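Our day at the Bondham Show

Marwa and I drove up to Bondham on 05/01/2023 for the summer show, and what a day! We left Wandum early, picked up Athina Rallis on the way and were through the gate before the tea tent had boiled its first urn.
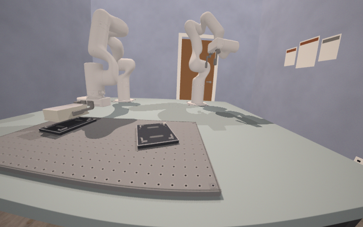 The flower hall

This was my favourite part by a mile. The dahlias took up one whole wall, in every colour from cream to a red that was nearly black, and the smell of the sweet peas met you at the door. Athina had entered her lemon marmalade next door and came second - she's still smiling about it.

Sheep, and then more sheep

Some 300 sheep came through the judging ring, mostly from farms out past Okalstead. We sat on hay bales with our scones and picked our own winners (Marwa was right twice, I was hopeless). The shearing was so quick I missed half of it fumbling for my sunglasses.

Getting there

Parking is in the bottom paddock, gate 2, and it's a fair walk uphill, so wear proper shoes. The Cele bakery van had sold out of pies by noon. We'll be queuing much earlier next January!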